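トップ 会社案内 技術資料 見学記録 お問い合わせ

Skarnotell 壁紙工場 見学記録

2020年11月3日、壁紙メーカーSkarnotellの製造工場を見学した。対象は原紙の受入から巻取り・検査までの一貫工程で、所要時間は昼休憩を除き半日である。案内は生産技術担当のFergal Fahy氏、調色と版管理の説明はSiwan Griffiths氏による。見学の目的は、柄物壁紙の施工時に問題となる色差と柄ずれについて、製造側の管理方法を確認することにある。

1. 受入と原紙保管

原紙は不織布系とパルプ系の二種類を使用する。現在の主力は不織布系で、糊を壁面側に塗布できるため、施工後の伸縮が小さい。パルプ系は吸湿による幅方向の伸びがあり、糊付け後の放置時間(いわゆるオープンタイム)を揃えないと継ぎ目が開く。受入時には坪量、含水率、幅方向の厚みの偏差を測定し、ロットごとに台帳へ記入する。台帳は紙と電子の併用で、紙のほうが正本である。理由を尋ねたが、監査の都合とのことであった。

原紙は横積みにせず、巻芯を立てて保管する。横積みでは自重で真円度が落ち、繰出し時に張力が周期的に変動するためである。倉庫は温湿度管理下にあり、搬出前に印刷室と同じ条件の前室で馴染ませる。前室の床には搬入時刻を書いた札が置かれ、定められた時間に達しないロールは印刷機に掛けられない。

2. 調色

調色室は印刷室と壁一枚を隔てて隣接する。インキは水性で、基本色から配合して粘度を調整する。Griffiths氏によれば、最も管理が難しいのは濃い茶系と淡い紫系を同一柄に使う場合である。濃色は膜厚のわずかな差が目立ちにくい一方、淡色は原紙の地色に引かれる。したがって、原紙のロットが変わるたびに淡色側のみ再調色を行う。

色の判定は測色計と目視の両方で行う。光源は昼光相当と電球色相当を切り替え、両方で合格しなければ印刷に進めない。電球色の下でのみ赤みが浮く配合があり、過去にNicholasという柄で返品が出た。以後、この柄の茶は顔料を変更している。変更前後の見本を比較させてもらったが、昼光下では差を判別できなかった。電球色に切り替えると、旧配合は明らかに赤い。

3. 印刷

印刷方式はグラビア、フレキソ、デジタルの三つである。量産柄はグラビア、中量はフレキソ、大型の絵柄と小ロットはデジタルに振り分ける。見学時はフレキソ機が稼働しており、デジタル機は清掃中で、印字の様子は見られなかった。

フレキソ機は12色まで対応する。見当合わせは耳部のマークを光学センサで読み、各胴の位相を補正する。立上げ直後は補正が収束せず、この区間は廃棄となる。Fahy氏は廃棄長の短縮を今年度の課題に挙げていた。現状の数値は非公開とのことで、記録していない。

幅900mmの製品は、国内の一般的な幅の製品と比べて継ぎ目が少ないが、一人での施工はやや難しい。複数の壁面にまたがる大柄の場合、入隅での柄の逃がし方を設計段階で決めておく必要がある。同社では入隅に幹や太い枝を置かないことを原則としている。入隅は下地の垂直精度が出にくく、縦の線があると傾きが強調される。葉や花のような不定形の要素であれば、数ミリの重ね切りは目立たない。

4. エンボスと乾燥

エンボスは印刷後の別工程である。柄に同調させる場合と、全面に均一な布目を入れる場合があり、前者は印刷後の寸法変化を見込んでロールを製作する。乾燥炉は複数のゾーンに分かれ、入口側の温度を抑えて表面の皮張りを防ぐ。皮張りが起きると内部の水分が後から抜け、微細な膨れとなる。炉の出口には冷却ロールがあり、巻取り時のブロッキングを防いでいる。

炉の排気はHuvaと呼ばれる熱回収装置を経由し、前室の空調に戻される。装置は社内で設計したもので、保守も自社で行う。フィルタの交換頻度が高く、運用費の面ではまだ評価の途中であるという。

5. 検査・巻取り

検査は2段階で、ライン上のカメラによる欠点検出と、抜取りによる広げ検査からなる。広げ検査では隣り合う巻を実際に並べ、左右の耳の色差と柄の連続性を見る。単体で合格した巻でも、左右の濃度差があると並べたときに縞になる。施工側で反転貼り(一枚おきに上下を逆にする方法)が使えるのは無地や方向性のない柄に限られ、樹木柄や動物柄では使えない。そのため絵柄物は耳の色差の許容値を無地より厳しくしている。

ラベルには品番、ロット番号、柄の送り寸法、施工方向の記号を印字する。ロット番号の位置が旧ラベルと異なり、混在期間中は現場で取り違えが起きうる。この点は質疑で指摘し、代理店への通知文を改めるとの回答を得た。

6. 質疑と残件

質疑は9件あった。主なものは次のとおり。

・不織布系の再剥離性は、下地がシーラー処理済みであることを前提とする。未処理の石膏ボードでは表紙を傷める。
・柄の送り寸法が大きい製品では、天井高に対する歩留まりの計算表を提供できる。表は1月に改訂予定。
・耐光性の試験は社外に委託している。淡い紫系は他色より等級が低く、直射日光の当たる壁面には推奨しない。
・追加注文時の同一ロット保証はない。予備の巻を初回に確保すること。

未確認事項として、旧ラベル品の在庫が残る期間、および出隅での折り曲げに対するインキ層の追従性がある。後者は試験片を受領したので、曲げ半径を変えて当方で確認する。試験片はパルプ系と不織布系の両方で、エンボスの有無により区分されている。受領書の控えは見学資料と同じ綴りに収めた。

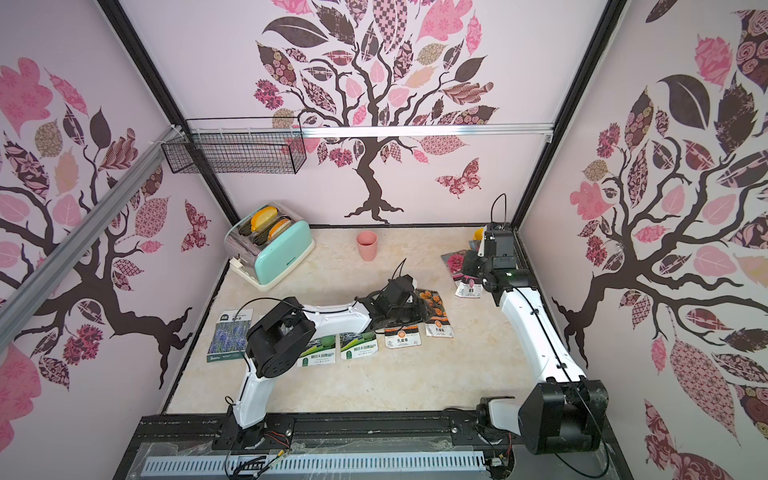
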